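Inspection list for table 27, small parts and toy safety, with my comments. Date 4/9/19. Checked by Kiều Đỗ, second reading by Quang Mạch.

This list is for the doll and display shoes from Stalico, article 1397. Please fill in each point even when the answer looks easy. I write my comments under the point, so Quang can compare with his own notes.

## 1. Table and wall

- [x] Tabletop is free of other articles before the check begins
- [x] Wall behind is plain, no loose hooks or cables
- [ ] Tabletop has no marks

Comment: there are faint smudges and light scuffs on the white top. They don't disturb the check, but a white shoe can pick up gray from a smudge. Please wipe with the Femport cloth before the next article, and let it dry fully.

## 2. Blue card

- [x] Card lies flat
- [x] No writing or stickers on it
- [x] Color is different enough from the article

Comment: we had a white card until last November and the edge of the sole was very hard to judge on it. With blue the outline is clear. The card doesn't need to be parallel to the table edge -- I have removed this point from the old form, it only cost time.

## 3. Outside of the shoe

- [x] Surface looks clean
- [x] Sole complete on the side which is toward the inspector
- [x] Red stripe present, dark stripe on each side of it
- [ ] Underside checked

Comment: the sole is thick for such a small article. I looked for small cuts in it and found none on the visible side. The underside stays open until the shoe is turned over by hand.

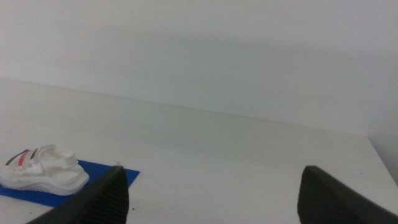
## 4. Parts that can come off

- [x] Stripes don't lift at the ends when rubbed with a dry finger
- [x] No loose thread longer than the limit in the Iritz sheet
- [ ] Pull test, 200 cycles
- [ ] Pull test repeated after washing

Comment: the pull test is not made at this table. The sample goes to the Nikzad bench and comes back with a slip. Please do not tick these boxes from memory, wait for the slip. In the last delivery one box was ticked too early and we had to open carton 224 again.

## 5. Opening and rim

- [x] Rim has no sharp point
- [x] Nothing is left inside (paper, silica bag, pin)
- [x] Rounded toe, no hard corner

Comment: look into the opening from directly above, with the shoe on the card. From the side the rim hides too much. Quang asked if the gray on the upper is dirt. I think it is only shading, but he may wipe it once with a white tissue and write the result here.
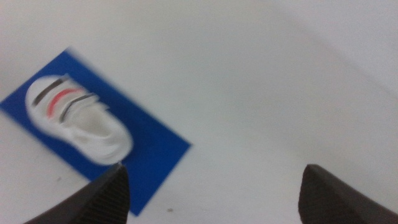 Point 5, view from above. White shoe on the blue card, red stripe between the dark ones.

## 6. Place of the article on the table

- [x] Article stands by itself and does not tip
- [x] Article is away from the table edge
- [ ] Article is on the card

Comment: the last box is open because the shoe was on the white top, on the right side, and the card was lying without anything on it. For the standing check this is allowed. For all points of section 3 and section 5 the shoe must be on the card, also when you are in a hurry.
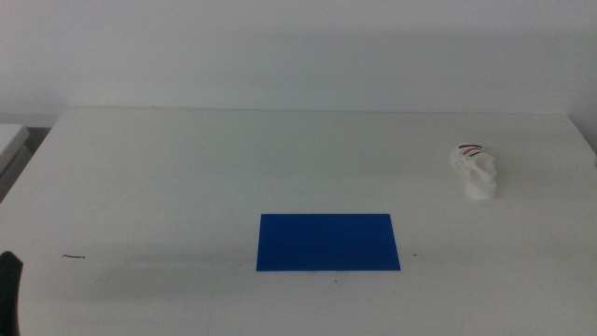
Point 6, shoe beside the card, toe to the front.

## 7. Open points

- [ ] Underside (Kiều)
- [ ] Slip from the Nikzad bench (Quang)
- [ ] Wipe the tabletop (who comes first)
- [ ] Ask Stalico if the age label is for the doll or for the shoe alone

Comment: the age label is my biggest question. If the shoe is sold alone, the small parts warning must be on its own bag -- on the doll box is not enough. Until we have the answer in writing, article 1397 stays on hold.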